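Oficina de Organização da Casa
Apontamentos da sessão 2: a bancada e a gaveta

Bem-vindos de volta! Na sessão anterior ficámos pela despensa, e prometi que desta vez íamos com calma à bancada, que é onde tudo vai parar quando chegamos a casa cansados. Peço-vos que tragam as medidas da vossa gaveta principal (largura, fundo e altura livre, por favor, que a altura fica sempre esquecida).

Começamos pela gaveta de bambu. Tira-se a caixa do móvel, esvazia-se e pousa-se numa superfície estável, com espaço à volta para se trabalhar à vontade.

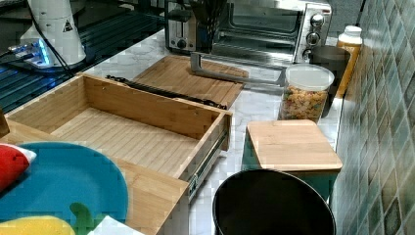
Com a caixa fora, passem a mão pelas calhas, devagarinho, e vejam se correm bem até ao fim. Um pano quase seco chega para o bambu; nada de o deixar de molho, que o coitado incha e depois já não entra no sítio! Se a vossa calha tiver 40 cm, comprem outra de 40 cm, mesmo que na loja vos jurem que a seguinte também serve.

Passemos aos pequenos eletrodomésticos e aos frascos. A minha regra é antiga e um bocadinho teimosa: fica à mão o que se usa todos os dias, a torradeira, os utensílios de mexer, os cereais do pequeno-almoço, e o resto procura outra morada.
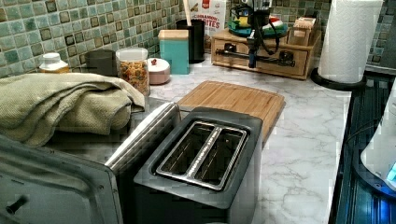
Parvaneh Salehi perguntou se valia a pena passar os cereais para um frasco, visto que em casa dela a caixa acaba sempre por ficar também na bancada. Vale, sim, desde que o frasco leve o pacote inteiro. Se não levar, guardem a caixa no armário e encham o frasco quando for preciso, sem remorsos.

Antes de voltar a montar, confirmem que as duas calhas estão à mesma altura e experimentem a gaveta vazia. Só depois pensem em divisórias, e desenhem-nas primeiro em papel. 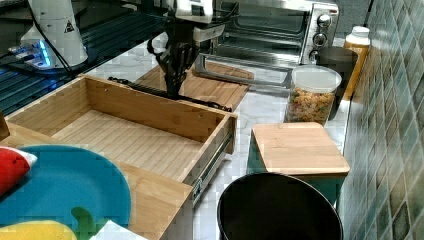 Fig. 3. Gaveta de bambu com fundo de ripas, ainda vazia, sobre a bancada.

Para a próxima sessão: lista do que vai para dentro da gaveta e um rolo de fita de papel.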